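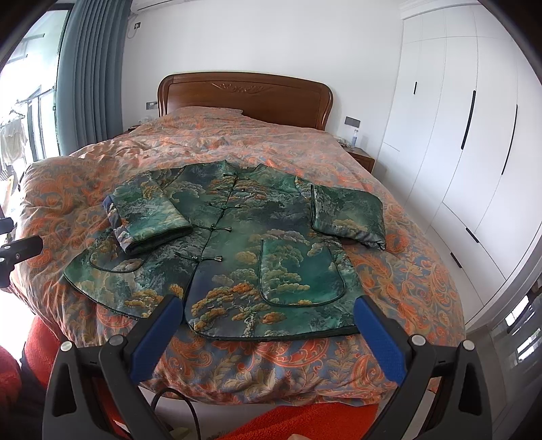
Figure 1. Folding the padded jacket with the hand-held gripper, sleeves turned in.

What we bought, what we nearly bought, and what is left in the budget
Lucía Peñalver and Mojtaba Parsa
Household Manipulation project, equipment report

When we started planning we were sure we needed a robot arm. Every paper we liked had one! Our allowance for the whole project was $1,381, though, and the cheapest arm we would have trusted near a wardrobe used up all of it before we had paid for a single cable. So we split the job in two: collect folding demonstrations by hand this term, and leave the arm to whoever gets next year's money.

That decision made shopping a lot more fun. A hand-held gripper lets a person do the folding with the same kind of fingers a robot would use, and it goes wherever the clothes are. We asked for quotes from Sistora and Fimero. Sistora wanted to sell us a full kit with a carrying case and a support plan (lovely case, way out of reach). Fimero was happy to sell parts one at a time, and their drawings were clear enough that we could assemble everything ourselves on a bench in the Palacios building.

Spending so far

Gripper body, fingers and fasteners: $412
Camera and mounting hardware: $365
Cables and adapters: $58
Spare finger pads: $107
Storage drive: $129
Total: $1,071
Remaining: $310

We argued longest over the pads. Mojtaba wanted one spare set and Lucía wanted a drawer full of them. Fabric work depends so much on grip that we went with the bigger order, and we would do the same again. The textured surface is the part that touches every garment, and we want to be able to swap it the moment we start doubting it.

Cables were the item we planned worst. Our first list had one, at the length printed in the parts sheet, which assumes you are sitting at a desk. Folding on a bed means leaning over and reaching for the far sleeve. Please measure with your arm stretched out before you order!

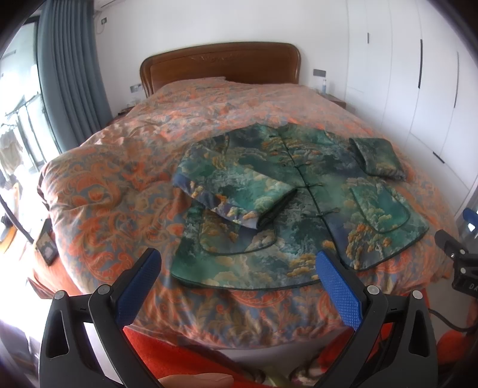

Figure 2. Gripper and jacket on the bed, left sleeve across the body.

Choosing garments cost us nothing, which was a relief after all the spreadsheets. We borrowed 14 pieces from family and housemates, from thin T-shirts up to the green jacket in the figures. The jacket is our favorite. It has frog-knot buttons, piping and a standing collar, and padding changes the planning completely, as a thick sleeve wants to open back up when you let go of it. If a gripper is going to be sized for real closets, something this bulky should be on the test list from the first week. The busy landscape print on a patterned duvet is also a nice hard case for any vision model we train later.

What we would put in next year's request

A second gripper. We have been folding with one, and for wide garments two hands would be a much better match for how people fold at home. At our parts price that is $412 plus another camera and mount, so $777 before cables.

A small arm, on loan if possible. The lab at Curinholm lends equipment to student groups by the term, and the form has to be in by November. We missed it. Put it in your calendar now.

More storage. We are already almost 2 terabytes in, and we only budgeted for one drive. Part of the remaining $310 will go there, and we would like a backup copy kept in a different building.

We have kept every receipt and the wiring notes in the project folder, along with the Fimero part numbers. Whoever takes this over can come and try the gripper before ordering anything. Bring a coat.

Recent reports
Budgeting a line-following cart from scrap motors
Planning a shared 3D printer: filament, parts, upkeep
Which battery tester should the club buy?
Greenhouse watering controller, first-term costs
Borrowing equipment from Curinholm: how the form works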